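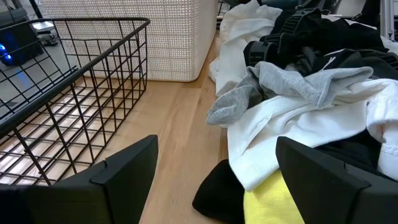 Pliver halts laundry sorting trials after gripper fault at Astside

October 28, 2020

Pliver has suspended trials of its robotic laundry sorting system at the Astside site following a fault in which a gripper failed to open on command and the arm continued to move while still holding a garment. There were no injuries. One table was damaged, and a storage bin was pulled to the floor.

The fault took place during a routine sorting run. In these runs the arm picks single items from a mixed pile of clothing on a table and places them in one of several containers. According to the incident notice issued by the company, the arm had picked up a backpack strap that had become caught under a shirt. The gripper closed correctly, but when the arm reached the container and the control software sent the command to open, the two fingers stayed shut. The software recorded the item as released and began the next pick.

The arm then traveled back across the table with the strap still in its grip, dragging several pieces of clothing and the bin behind it. An operator standing outside the marked work area pressed the emergency stop 8 seconds after the failed release. The arm came to rest within its normal stopping distance, and power to the cell was cut at the wall.

Pliver said the stop button and the safety fence had both worked as intended. The company described the event as a failure of detection, and said that the software should not have been able to treat an item as released without a signal from the fingers themselves.

An early inspection points to two causes. The first is mechanical. A small joint on one of the fingers had worn enough to bind when a load pulled on it from the side, as a snagged strap will do. The second lies in a software update installed in February, which shortened the pause between release and the next movement. The shorter pause left no time for the finger position sensor to report back, and the check that depended on it was skipped without a warning.

The worn finger had completed nearly 700 hours of operation. The maintenance schedule in force at Astside called for a visual check of the fingers but set no limit on their hours of use. A review of the run logs found 118 earlier picks in which the sensor reading arrived late. In each of those cases the gripper had opened properly, and no alarm was raised.

Fornoler, which supplies the gripper assembly, has received the damaged part and is testing it alongside an unused one. The supplier has advised other users of the same assembly to inspect the finger joints before the start of each shift and to replace any finger that does not move freely by hand with the power off.

The fault also affects work at Bugti, where a second cell runs the same software. That cell did not experience a failed release, but it has been switched off as a precaution. Sorting at both locations is being done by hand until further notice - the change is not expected to delay returns to customers.

Before the trials resume, Pliver will restore the longer pause and change the control software so that the arm stops whenever the finger position is not confirmed. Items with straps, cords or buckles will be removed from the pile by staff before a run begins. The company is also adding a limit on pulling force, which would halt the arm if it meets more resistance than a single garment would normally cause.

Staff who work near either cell will attend a short refresher session on the emergency stop and on the lockout steps for clearing a jam. Under the existing rules, no one may reach into the work area while the arm has power, even when it appears to be at rest - those rules remain in effect during the suspension.

No date has been set for a restart. Pliver said it would publish the findings of its inspection once Fornoler has completed its tests, and that the Astside cell would be the first to return to service.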